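Ovhamについて
小さな売店の品ぞろえと陳列の会社です

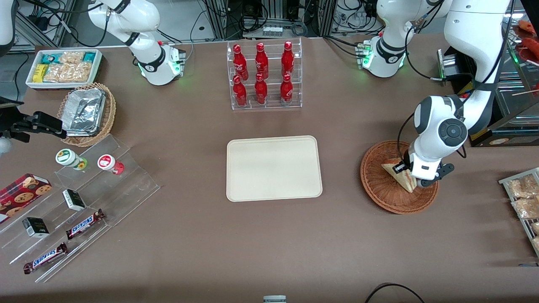
Lukoševičius

Ovhamは、事業所や病院、学校、集会施設などの一角に置く小さな売店の設計と運営を請け負っています。扱うのは、飲み物、袋菓子、焼き菓子、サンドイッチといった軽食が中心です。レジのある店舗を一から建てることはありません。机が一台か二台あれば始められる規模の売り場を専門にしています。

現在、当社が担当している売り場は262か所です。多くは休憩室や受付の脇にあり、広さは会議机一台分ほどです。この広さの売り場には、大きな店の棚割りの考え方がそのままでは当てはまりません。商品の種類を増やせば一つひとつが見えにくくなり、減らせば選ぶ楽しみがなくなります。何をどの入れ物に、どの向きで置くかを決めるのが、当社の仕事の大半を占めています。

始まりについて

創業は2000年です。最初の事務所はGelwoodの駅前の貸しビルにあり、当時は菓子の卸だけをしていました。納品先の会社で、段ボール箱のまま床に置かれた菓子をよく見かけました。箱の上のほうだけが減り、底にあるものは期限が切れてから見つかります。納品のついでに机の上へ並べ直すようにしたところ、お客様から「並べるところまで頼みたい」と言われるようになりました。これが今の事業のもとになっています。

その後、倉庫をMetholmに移しました。現在は仕入れと仕分け、器具の保管、陳列の試作をすべてMetholmで行っています。Gelwoodには営業の窓口だけを残しています。社員は34人で、半数以上が売り場を回る担当です。

売り場のつくり方

新しい売り場を引き受けるときは、まず机の寸法と、人がどちら側から近づくかを確認します。通路に面した机と、部屋の奥の壁に付けた机とでは、手前の意味が変わるからです。次に、倉庫の試作台で同じ大きさの並びを組みます。試作台には布を敷きます。色は茶やグレーなど、包装の邪魔をしないものを選んでいます。

並びの基本は、背の高いものを奥、低いものを手前です。瓶の飲み物は奥の中央に置くことが多く、左右に菓子やサンドイッチの入れ物を振り分けます。中央の手前には、あとから使える余地を残します。空のトレーを一枚置いておくと、その日のおすすめや追加の品を受け持つ場所が決まり、ほかの入れ物にあふれません。

試作ができたら写真に残し、売り場の担当に渡します。現場では写真のとおりに組み、その後は売れ方を見て動かしてかまいません。動かしたときは、どこをどう変えたかを書いて戻してもらいます。担当者が替わっても売り場の経過をたどれるように、記録は売り場ごとに一冊のノートにまとめています。

使っている入れ物

飲み物には、透明なアクリルの二段ラックを使っています。後ろの段が高くなっていて、後列の瓶のラベルが前列に隠れません。コカ・コーラのように赤がはっきりした瓶は、透明なラックに並べると遠くからでも見つけやすく、売り場の目印になります。ラックは指の跡が目立ちやすいので、補充のたびに乾いた布で拭きます。

サンドイッチには、丸い編みかごを使います。三角形の包みは、寝かせて重ねると下のものが取りにくく、パンもつぶれます。かごの中で角を下にして立てると、具の見える面が正面を向き、上からつまんで取り出せます。倒れやすいときは、かごを一回り小さいものに替えてください。詰め物で支えることはしていません。

同じ編みかごに、アルミホイルの容器を入れて使うこともあります。かごの編み目に粉や油が入りにくく、片付けが楽です。ホイルは形が崩れたら取り替えます。かご自体は水洗いを避け、はたいてから風に当てます。

棒状の菓子や袋入りの焼き菓子には、縁のある白い長方形のトレーを使います。白にしているのは、青緑や黄色の包装が映えるからという理由と、汚れにすぐ気づけるからという理由があります。個包装の棒菓子は向きをそろえ、透明な袋の焼き菓子は中身の色が見えるように置きます。黄色など強い色の包みは端に寄せたほうが、全体が落ち着いて見えます。

クリーム色の角丸トレーは、置き場所の決まっていない品のためのものです。季節の菓子、見本、返金が必要になった品の一時置きなど、用途は売り場によって違います。空のまま一日が終わることもありますが、下げずに置いておきます。

Lukoševičiusの編みかご

当社の編みかごは、すべて「Lukoševičius」という自社の規格品です。この案内を書いている私の姓がそのまま品名になりました。倉庫の棚札に仮に書いた名前が定着したもので、読みにくいという指摘を毎年もらっています。社内では「Lかご」と呼んでいます。

大きさは7種類あります。一番よく出るのは下から三番目で、サンドイッチが無理なく立つ深さです。一番大きいものはパンの詰め合わせ用で、机の上に置くと場所を取りすぎるため、床置きの台がある売り場にだけ出しています。かごの縁がほつれたものは倉庫に戻し、直せるものは直して予備にまわします。売り場には、直したかごを新しいものと混ぜて置いています。

補充と片付け

補充は、午前10時までに終えるのを目安にしています。昼に売れるサンドイッチは、早すぎると冷蔵の時間が足りず、遅すぎると間に合いません。保冷のない売り場では、サンドイッチを出しておく時間を短く決めていて、時間を過ぎたものは売らずに下げます。売り場によって室温が違うので、時間は売り場ごとのノートに書いてあります。

手順は次のとおりです。

前日の残りをすべて入れ物から出し、期限を確かめる
入れ物と布のごみを取り、ラックを拭く
瓶を後ろの段から入れ、ロゴを正面に向ける
菓子のトレーを埋める。期限の近いものを手前にする
サンドイッチは最後に出し、一つずつ立てて入れる
通路側に立ち、隠れている品がないか見る

順番のうち、瓶を先に入れることだけは必ず守っています。重いものをあとから奥に入れようとすると、手前のかごに袖や腕が当たります。かごが傾けばサンドイッチが倒れ、ひどいときは床に落ちます。

布の交換は週に一度です。茶色や灰色の布は汚れが目立ちにくい反面、油じみを見落とすことがあります。交換の日には必ず裏返し、裏まで通ったしみがあれば使うのをやめます。古い布は切って、倉庫の拭き掃除に使っています。

品ぞろえの決め方

一つの売り場に置く品の種類は、最初は少なくします。飲み物は一種類か二種類、甘いもの、甘くない焼き菓子、サンドイッチがそろえば、売り場として使えます。そこから利用者の希望を聞き、一品入れるごとに一品下げます。入れ物は増やしません。

飲み物を一種類に絞ることには、よくご質問をいただきます。ラックに同じ瓶がそろっていると、何を売っているのかが離れたところからわかり、補充の本数も数えやすくなります。水やお茶の希望が多い場所では、ラックをもう一台足すか、冷蔵庫のある売り場に切り替えてご案内しています。

新しい菓子を入れるときは、包装を開けて食べるところまで社内で試します。味のほかに、袋が開けやすいか、開けるときの音が大きくないか、机に粉が落ちないかを見ます。病院の待合の近くでは、音の大きい袋を避けてほしいと言われることがあります。集会施設では粉の落ちる焼き菓子の評判がよくありません。同じ品でも、場所によって向き不向きがあります。

10月には品の入れ替えをまとめて行います。夏のあいだ外していたチョコレートの菓子が戻り、売り場の色も少し変わります。入れ替えの一覧は、前の月のうちに各売り場の窓口へお送りしています。

陳列の講習について

Metholmの倉庫では、陳列の講習も開いています。もとは新しい社員のための研修でしたが、自分たちの売店を自分たちで運営したいという学校や事業所からの参加も受けるようになりました。

講習では、机一台に布を敷くところから始め、ラック、かご、トレーを使って一つの売り場を組みます。組み終わったら、通路に見立てた側から眺め、隣の机の組と場所を交換して、互いの売り場から品を一つずつ取り出してみます。きれいに見えても、取り出すと隣が倒れる並びがあります。取り出したあとに元の形が保てるかどうかを確かめ、だめなところは組み直します。後半は補充と片付けの練習です。

服装は動きやすいものでお越しください。袖口の広い服は、かごに引っかかることがあります。器具と商品はこちらで用意します。昼食は付きません。近くに食堂が少ないので、お持ちになるのが確実です。

ご相談の前に

売り場の相談では、次のことを伺います。

机または台の幅、奥行き、高さ
売り場が使われる時間帯
冷蔵庫の有無
支払いの方法についての希望
菓子や飲み物について施設で決まっている制限

寸法は、巻き尺で測った数字をお知らせください。机の型番だけでは、配線の穴や脚の出っ張りがわからないことがあります。置きたい場所の写真があれば、通路側と、机の真上に近いところから撮ったものが役に立ちます。

器具だけの販売も行っています。アクリルの二段ラック、白い長方形のトレー、クリーム色のトレーは単品でお求めいただけます。編みかごは大きさによって在庫の少ないものがあるので、先に在庫をお問い合わせください。

見積もりと売り場のご相談はGelwoodの窓口、講習の申し込みと器具の在庫についてはMetholmの倉庫で承っています。倉庫の電話は、補充の車が出たあとの午前11時からつながりやすくなります。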